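Hard water film on mugs and plates

rekha_v
We moved to Drindport in August and everything coming out of the dishwasher has a chalky film. Mugs are the worst. I use Clilex tablets on the normal cycle. Is it the machine or the water? 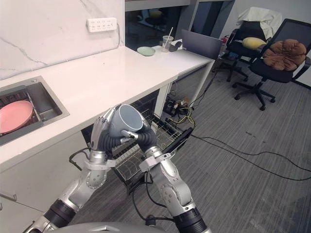
I already cleaned the filter and ran one empty cycle with vinegar. It helped for two days.

dpadilla58
It's the water. Drindport is very hard. Fill the salt if your machine has a softener, and turn the rinse aid up one step.

Waltraud M.
I disagree about the rinse aid. Mine was set too high and left a streaky film that looked just like lime. Wipe a mug with vinegar first — if the film comes off, it's lime. If it doesn't, the glaze may be etched and no setting will fix that.

dpadilla58
Fair, but she said vinegar helped. Etching wouldn't get better for two days.

Waltraud M.
A vinegar cycle clears old detergent too. I'd still wipe one and see.

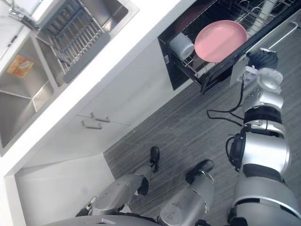 Can I use table salt in the softener?
Use coarse dishwasher salt only, because the fine kind packs together and can clog the unit.

lorenz_z
Agree on the salt. Tablets that claim to have salt built in did nothing for me at my old place in Flurness. I went back to powder and bought salt separately. It took 8 loads before the glasses looked clear.

rekha_v
Wiped one mug and the film came off. Buying salt on Friday.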